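Bedroom sorting sessions: call for participants
Grundell, Grerport

Grundell needs participants to put small household items into an open cardboard box on a bed. Items are toys and other small things, handled one at a time. Sessions run through June. Each participant completes 100 placements and is paid on completion.

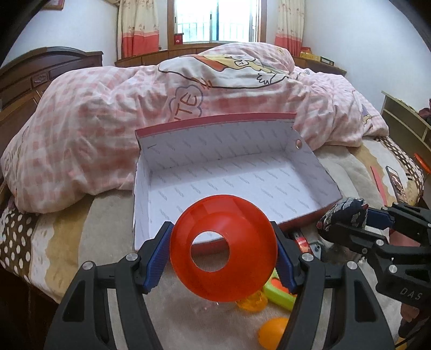 Anisa Siregar asks whether the bedding has to be made flat first. It does not. Leave the comforter folded back and work on the bedspread.

Requirements: age 18 or over, able to stand and bend at bed height. No experience needed. Mixed items stay mixed until the session starts. Do not group them by color or size beforehand.

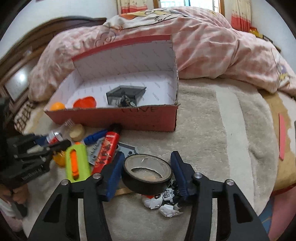 Roll of black tape, with toys and small parts on the bed.

To apply, write to Khairul Raju at Grundell with your available days. Quote reference 254.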